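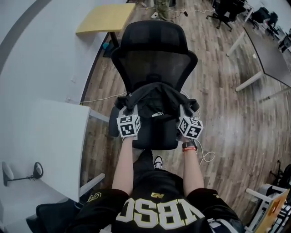
7 min read

7/15/22

Back hurts. Low down on the left, the spot that goes when I lean over chairs all day, and I leaned over chairs all day. Chair, pick up, put down, stand back, wait for the beep, chair again. I ate dinner standing at the counter and my mother asked if I was angry at the table.

I said in June that I would write down what this job turns into while it's turning, so I can't tell myself later that I saw it coming or that I didn't. I've skipped most nights. Tonight I'm doing it properly.

So. Tolus still calls us the reset crew. For four years that meant going into rented offices after people left and putting them back the way the contract says: chairs in, cables off the floor, forgotten jackets and bags to the shelf by the door with a tag on them. I was good at it. I could do the long room at Jandon without turning the big lights on. Now three of us go out to Jandon and the rest of us spend the shift in the upstairs room at Srisuk, doing pretend resets for Prosavard with a cube in each hand.

The cubes are handles, more or less. They have black and white squares all over them so the cameras can tell where your hands are and which way they're turned. That part I understand, and it's even clever. You work with the cubes the way you'd work with your hands, except that your hands would never do it like that. If I take a jacket off a chair I get two fingers under the collar and it comes up in one go. With the cubes I press and drag and sort of pinch it. Everything I know about how cloth wants to come off a chair stays in my fingers and the computer gets the version where I'm wearing oven mitts.

I said this to Hậu Khương, who sets up the sessions for Prosavard. He listened, I'll give him that. He said the robot won't have my fingers anyway, so it's better for it to learn from hands that are as clumsy as it will be. I thought about that all through lunch. It's a fair answer. It also means that when the thing is finished it will be exactly as good as me on my worst day, and they'll say it learned from the crew.

The number this week is 336. That's takes per person, good ones, for the week. A take is one small job from start to finish. Moving a bag from a seat counts as a take, and so does winding up one cable. If your elbow blocks a cube for too long it's a bad take and it goes in the bin and you do it over, and the time you spent on it is nowhere. Sakda lost most of a morning like that. He's tall and his arms get in the way of everything. His sheet said he'd been slow. He hadn't been slow, he'd been working the whole time, I was next to him!

I don't think anyone set out to make the sheet unfair. It counts what it can count. But Thanakorn reads from it at the start of the shift as if it was a weather report, and he used to be somebody who'd walk the room with you. He knew that Prapai was fast on desks and bad on cables and he put her on desks. On the sheet there are no desks and cables, only a name and a total. He looks tired too. He told me his own evenings go on writing up why the totals are what they are, and then Prosavard sends back a form asking him to write it again with different headings.

What they told us in June, from the notes I took on the back of a delivery slip:

It will take the dull part of the work away.
No one loses hours during the trial.
Everyone on the crew will be "moved up" to checking.

I underlined "during the trial" at the time. I still haven't heard what checking is. I asked again today, in front of people, which I don't like doing. Thanakorn said checking means one person watches over several rooms and steps in when the robot gets stuck. I asked how many persons to how many rooms and he said that was still being worked out. There are 11 of us on the crew. I can do that kind of sum in my head, and so can Prapai, and she went very quiet and started folding the same jacket again.

About the dull part. I keep coming back to this. Pushing chairs in was dull, yes. It was also when we talked. You'd go down the row with someone, one on each side, and by the end of it you knew whose kid had a fever. In the Srisuk room you can't talk during a take. You can, there's no rule, but you lose your place and lean the wrong way, so we've all gone silent on our own. If somebody had asked me to name the dull part of my work I would have named the tagging, the form with the carbon paper for every single umbrella. That's still done by hand. I did six of them last week at Jandon and the pen was dry.

To be fair to the whole thing, since I'm supposed to be writing it straight:

The pay is the same and the hours are better. I'm home before midnight. Room's cool. The bending is worse but there are no stairs and no bins. Hậu got us a second break when he saw people rubbing their wrists, and he didn't have to. And I'd be lying if I said it wasn't a bit interesting to watch the replay, two little cubes floating over a chair with no me attached. Sakda made them wave.

And then the demonstration. Prosavard ran it after lunch, with the two arms on the cart. It had to lift a folded jacket off a seat and lay it on a table. They've trained it on our takes, they said, mostly ours. First try it got the jacket and most of the seat pad with it. Second try was good, I have to say it was good, slow but it laid the thing down flat. Everyone clapped. I clapped. Third try it closed on nothing and carried the nothing over to the table very carefully and put it down. The man from Prosavard said they were very happy with two. I'd call it one. He has a slide that says 100 percent by next year and I would like to know 100 percent of what, as the jacket was folded and nobody in the history of Jandon has left a jacket folded. They leave them in a lump with a phone charger in the sleeve and the strap of something caught round the armrest.

I put this on the suggestion page. I wrote: use messy ones. Hậu says they're getting to that, the messy ones come later. So for some of today I was the messy ones. I'd make a heap on the seat, move it, make another heap. It's harder than it sounds to make a mess on purpose. After a while they all come out the same, a neat person's idea of a mess. If the machine learns what a lump looks like from me, it'll be ready for my lumps.

Prapai thinks I should stop arguing. She says if it works we're out whether I argued or not, and if it doesn't work they'll remember who said so. She's applied for the front desk at Srisuk and asked me not to tell the others, and I haven't. Sakda thinks it will never work and we'll be recording jackets until we retire, and he seems quite happy with that. I'm somewhere between and it changes by the hour. Around the third try with the nothing in its grip I was sure of my job for life. On the bus I was thinking about that second try.

What bothers me most is smaller than all of that. At Jandon last month there was a chair with a cardigan on it, and I knew it belonged to the woman who comes in early and sits by the window, and that she leaves it there so she doesn't have to carry it. The contract says shelf and tag. I always left it. Four years I left it. In a take there isn't any leaving it. A take where you look at the thing and decide to let it be has nothing in it, no movement, it gets thrown out as blank. I asked Hậu how they record that and he wrote it down in his notebook and said it was a good question. He says that to me a lot.

Things for tomorrow: wrist strap from the pharmacy. Ask Thanakorn for the checking thing in writing, and ask who at Tolus signed for us being filmed, I only remember signing for the key card. Swap with Sakda so he gets the high chair, he'll block less. Pen for Jandon.

Mother has gone to bed and left the kitchen chairs all pushed in, very straight. I didn't touch them.

Comments

Hem_on_nights
Same story at our warehouse two years back, different gadget. Get the "checking" job description in writing before the trial ends. We didn't, and it turned out to be one post with a laptop.

P.
You said you wouldn't tell anybody about the front desk!! (It's fine. I got the interview.)

Gridline
I work on the other side of this and the point about blank takes is a real one. Some groups do record "leave it alone" as its own task. Yours should. I'm less gloomy than you about the rest, two out of three on cloth isn't bad at all for this stage.

Daranee Saithong
Gridline, one out of three. It took the seat pad.

oldmop
how is the back

More from this diary

The key card and what I signed
First week with the cubes
Umbrellas, a complaint
Sakda's arms
Night bus from Jandon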